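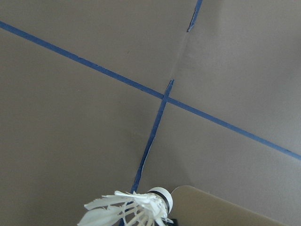
Blue tape on the gray surface

Sorting and numbering a shoebox collection – where do you start?
Local History and Small Archives board

tilgate_tess
Dec 10, 2020
Hi all, long-time lurker. I've taken on the photo collection for our local history group and I'm in over my head (happily!). We have 802 items on the old typed list, mostly prints, some newspaper cuttings, a few brass bits and a christening gown. The trouble is the list was done by donor, so everything from the Tilgate woollen mill is scattered through 30 different boxes. I'd love to pull it all together by subject and renumber the lot. Has anyone done this and lived to tell the tale?

boxfile
Please don't renumber. I did it at my last place and we're still finding old numbers quoted in family histories and in the back of the school centenary book. Leave the items in donor order, keep the numbers they've got, and do your subject grouping in the catalogue.

mulga_bill_fan
Have to disagree with boxfile a bit. If the old numbers are rubbish (ours had three different 50s, don't ask) then a clean start is kinder to whoever comes next. Just write the old number on the new record. We used Kenenex for ours and it has a "previous number" field that you can search on. Took us all of one winter, two arvos a week, and plenty of biscuits.

tilgate_tess
Oh dear, we've got a few doubles too. There's a cutting about the 1934 flood and a portrait of a man with a bike, and they're both 400. Nobody has written his name on the back either, only "Uncle, before the accident".

boxfile
Then make them 400a and 400b and put the kettle on. Doubles are no reason to throw out the other 800. And mulga, the previous number field is fine until somebody exports to a spreadsheet and leaves that column behind, which is exactly what happened to us.

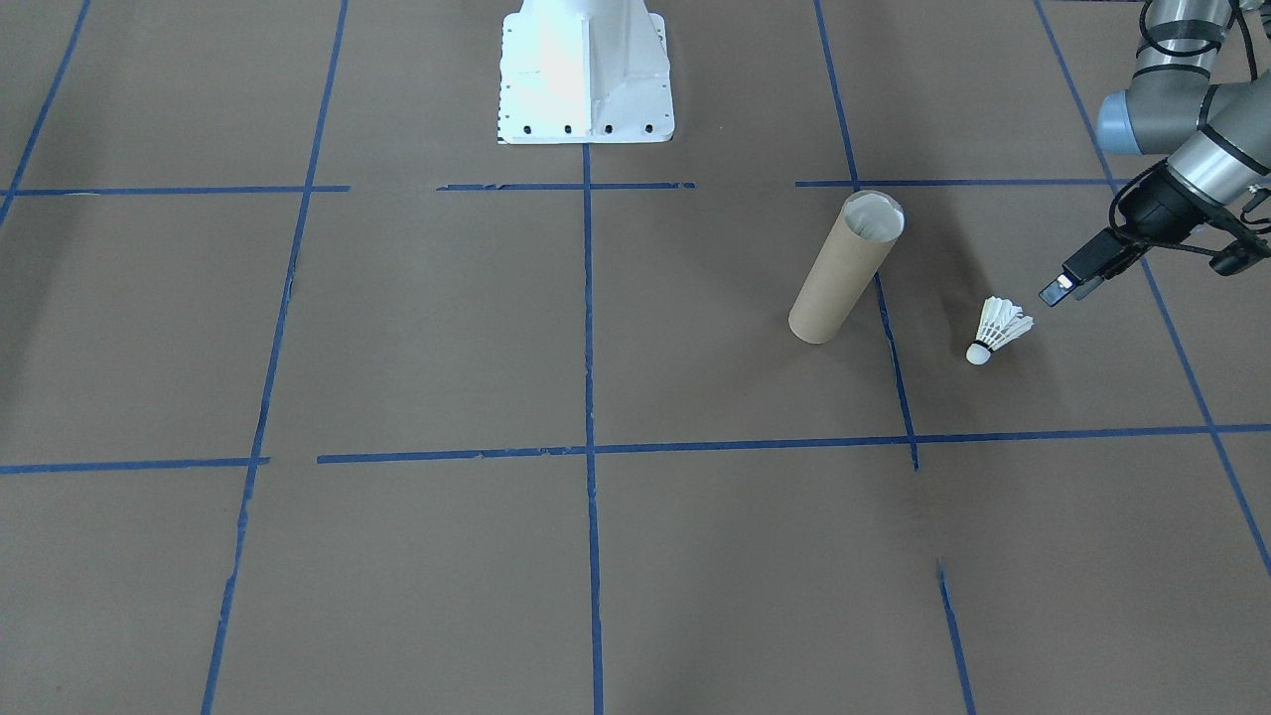 Anyway Tess, before you touch any numbers at all, I'd photocopy that typed list and put the copy somewhere else – a different building if you can. Then go through box by box and tick off what's really there. I'd bet my good scissors you're missing a few and have some that were never listed. It's slow, but you'll know the collection by the end of it, and you may find you don't want to renumber after all.

weft_and_warp
Jumping in on the mill side of things. Is this the Tilgate mill that became Wovance? If so, look closely at the group photos. They took one of the staff every December and the older prints often have a date pencilled very faintly on the mount. Hold it at an angle to the window. My nan is in two of them and I only worked out which years from the pencil.

tilgate_tess
Yes, that's the one! I've got five of those big group shots and had put them all down as "undated". Will look tonight with the desk lamp.

mulga_bill_fan
Fair enough on the photocopy, boxfile, I'll give you that one. Still reckon you should renumber if the check turns up a mess. Tess, what are you storing the cuttings in? Ours had gone the colour of tea and we moved them out of the plastic sleeves into Katayama folders, with a sheet of tissue between each.

boxfile
Folders good, plastic sleeves bad. See, we can agree.

tilgate_tess
Sticky photo album, I'm sorry to say. The kind with the lines of glue. Do I peel them off or leave them be?

weft_and_warp
Leave them be for now and photograph each page as it is. If one lifts by itself, lovely, but don't go at it with a knife. There's an old thread on dental floss somewhere on this board, I'll dig it out for you on the weekend.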